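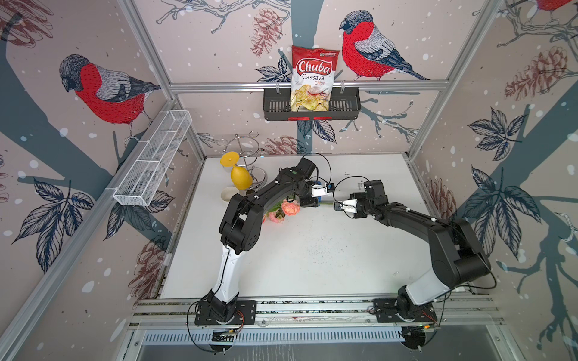
Cell with both arms over the table, grippers nearly touching.

May 1, 2022

Came in on a Sunday to get the Felley cell sorted while the building was quiet, and ended up staying until the lights in the corridor went off. Writing it up now while I still remember which bolt was which.

The complaint from last week was that the handover kept missing. Left gripper brings the thing to the middle, right gripper closes on thin air just beside it. Everyone (me included) had been blaming the calibration, so it had been run again and again and always came back looking fine for an hour. Today I left the software alone and put a spanner on everything first.

Right base plate: solid. Left base plate: two of the bolts into the rail turned a good quarter turn before they bit. You can't feel it by pushing the arm, I tried, but put a dial gauge against the plate and swing the arm out to full reach and there it goes, creeping along the rail. So that's been our drift, I think. I slackened all of them, slid the plate back to the scribe line, did them up crosswise and put a paint mark across each head. If you see a paint mark that doesn't line up any more, please don't just nip it up and carry on, write it in here first!

While I was down there I ran a hand along the rail itself. Joints between rail and posts are fine. The slotted panel underneath wants a vacuum, I didn't do it.

Then cables. The left gripper has that loop standing up above it, and I've never liked it. I tried it shorter in the winter and it pulled tight when the wrist rolled right over, so it's staying long, but I moved the tie further back up the forearm and took the arm through its whole wrist range by hand with the power off. Nothing snagged. Did the same on the right. What I can't rule out is the loop catching on tall stuff on the table. The chrome cup stand is the obvious one, all those coils are basically a hook collection. For now it lives in the back left corner and should stay there.

Powered up, green light by the right base came on straight away. Homed both. Left shoulder made its usual little grunt (it did that when it came from Ullmont, see the October pages, I've stopped worrying).

Redid the calibration once, properly, with the plates tight. Then the nose to nose check: bring both grippers in above the table, left of centre, facing each other, and look at the gap from the front and from the side. They line up nicely by eye. I repeated it 14 times with a full swing out between each one and the gauge on the left plate didn't budge. Lovely.

After that, 40 handovers with the paper cup at half speed. One miss, and that one was my fault, I'd put the cup down on its side. I haven't tried the yellow wine glass at full speed yet. It's awkward upside down, the right gripper has to come in under the foot and the pads only just have the room. The roses are worse, they flop, and the left gripper tends to drag them along if you park it low over them. Park it higher. I've raised the rest pose by 30 mm in the Titivden config but only on this machine, so if somebody copies the config across to the other cell, check that first.

Fingertip pads: the white ones on the right are still all right. There's one spare set in the drawer. I've put in for more from Sriwong, order line 671, no delivery date given.

The table top is getting specky again. I wiped a patch with the mild stuff and some of the marks lifted and some didn't, so those are probably in the surface now. Worth remembering if the detector starts finding small dark objects that aren't there.

Still to do:
vacuum the slots
gauge on the left plate again after a full day's running
wine glass at full speed, someone watching, hand near the stop
check the bolts on the other cell, same fitter, same batch
bring my dial gauge back upstairs, it's on the bench by the door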